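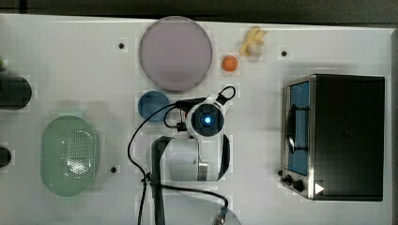 A lavender plate, a smaller blue dish and a light green colander on a white tabletop.

The case for a white kitchen table
By Muireann Foley
23 November 2018

Kitchen tables are sold on grain. The Stenance catalog lists 69 tables this season, and 8 of them are white. The rest are oak, walnut or something printed to look like one of the two. I think the proportion is wrong, and that a matte white top is the better working surface in most small kitchens.

The first argument is contrast. A work surface is a background, and its job is to make the edge of everything placed on it easy to find. Pale tableware in lavender or light green has a clear outline on white. Put the same plate on a figured walnut board and the eye has to separate the rim from the pattern. Spills follow the same rule. Tea, beet juice and coffee grounds show at once on white and get wiped up. On dark grain they are found later, by sleeve.
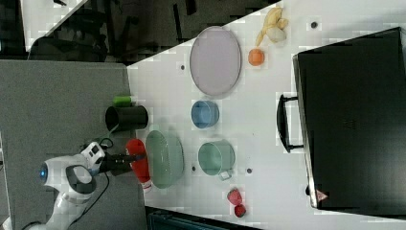 The second argument is sorting. People use a table as a holding area between the cupboard and the stove, and for a few minutes it carries plates, bowls, a mug, fruit and whatever came in from the car. With a plain top, color does the indexing. An orange is located before it is looked for. I would go further and buy tableware in flat, unlike colors, one per type of vessel, which is how Majumder sells its everyday range. A matched set looks better in a cabinet and works worse on a table.

The usual objection is glare. It applies to gloss. Briveson offers its white top in both finishes, with the matte version at $355, and I would not consider the gloss. Under a ceiling fixture it reflects the bulb straight back at anyone standing over it.

Scratches are a fairer complaint. My own top, a Jistitz bought in June, has 2 gray marks from the foot of a cast iron pan. A melamine sponge reduced them and did not remove them. Oak would have hidden both. I accept that, and would still order the white one again.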